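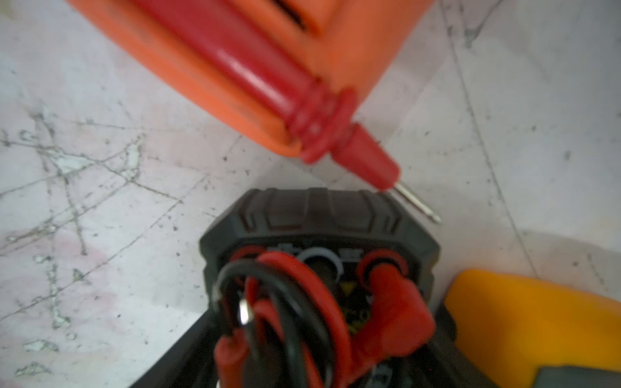

Jocelyn Baluyot wrote in another thread that hard fingers are good enough for any thin handle, if the closing force is set well. I would like to believe it, but my numbers do not agree.

Hard or soft fingers for test probes?
Manee Kaewmanee, 18/10/2018

Hello all. I am comparing two sets of fingers, Mostulico (hard) and Fusitz (softer), with multimeters and their leads as objects. I made 200 grasps with each set. With the hard set the probe turned in the grip 11 times, with the soft set only 3 times.

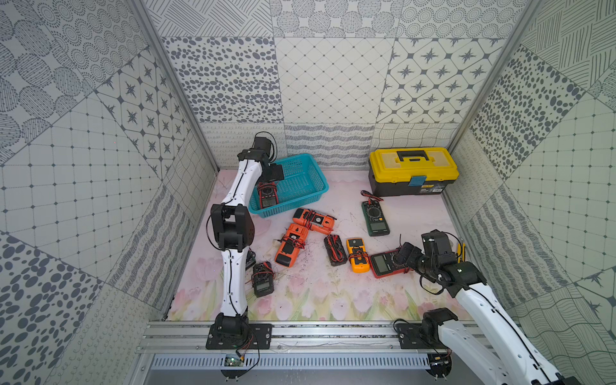 Two arms, with the turquoise basket at the back left.

The soft set has another problem. When the object is heavy, the finger bends and the meter arrives with an angle. For placing a meter upright I need it straight — a small error is enough to fail.

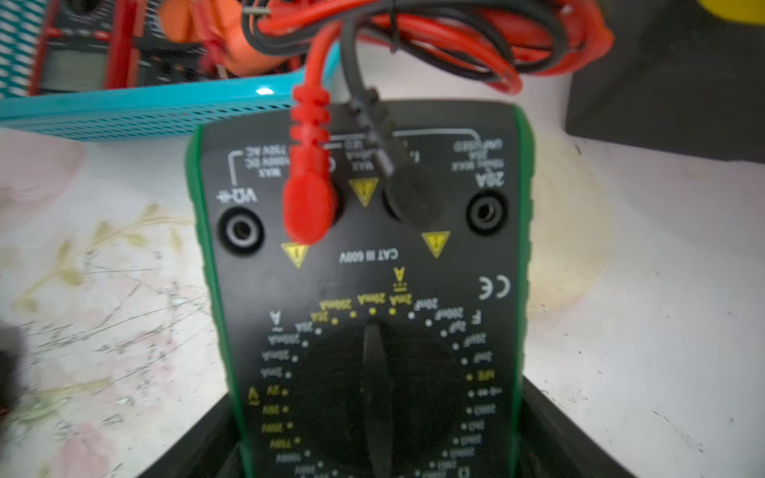

So I am thinking to keep hard fingers on one arm and soft fingers on the other. Is this a reasonable way, or does it make the comparison useless? Both arms run from a Skalline controller with the same speed.

Jocelyn Baluyot

I should have written "most thin handles". Did you use the same closing force for both sets? Soft fingers usually need more. Please also swap the sets between the arms after half of the grasps, otherwise you compare the arms and not the fingers. For daily work, mixed is fine.

Evangelista

just put rubber tape on the hard ones, worked for me

Manee Kaewmanee

Thank you both. The force was the same, so I will repeat it with 7 settings and swap the sets. The tape I can try also, but it comes off when the fingers get dusty.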